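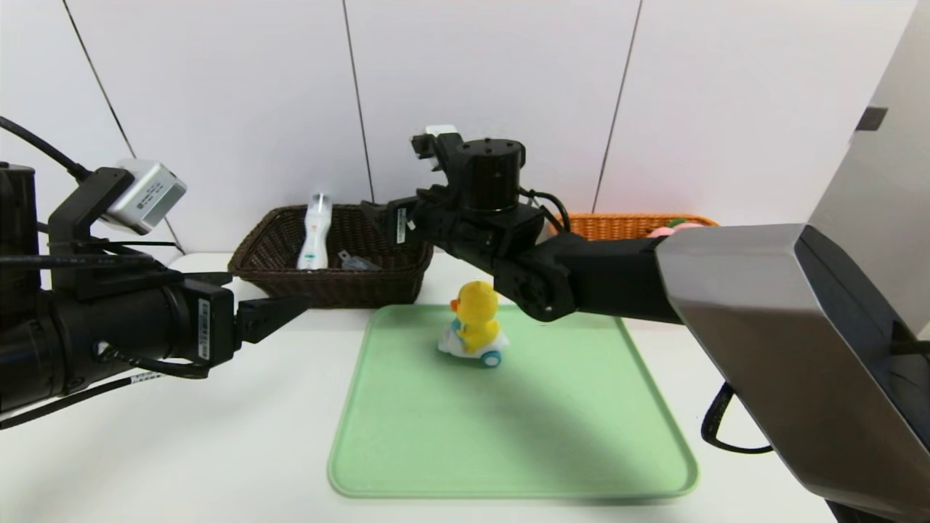 I have an unpopular opinion about two-arm cells, and it's that most of the trouble people blame on software is cable. I look after one at Levcombe, and for the first 10 minutes of every morning I don't even power it up. I just move each arm by hand through its whole reach and watch the loops at the wrist. If one goes tight, I let out some slack and tie it again -- loosely, please, those joints turn further than you think!

Then come the finger screws. Everybody torques them when the gripper is new and then forgets they exist. I check ours every 2 days, and yes, I've been teased for it (mostly by the Bloxham crew, who swapped 6 fingers in February, so there).

After that I run a slick plastic case through a slow pick, because plastic like that is mean. A finger that's a hair out of line might get away with a soft toy, but it'll twist a flat case every time.

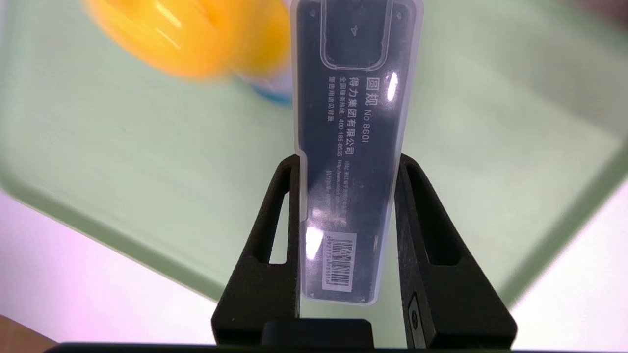

Uthai Kongkaew thinks I'm overdoing it, and wrote back that a decent wrist camera will spot a crooked grip long before any morning ritual does, so why not let the machine check itself? Fair enough, but the camera's cable runs down the same arm. I'm keeping my 10 minutes.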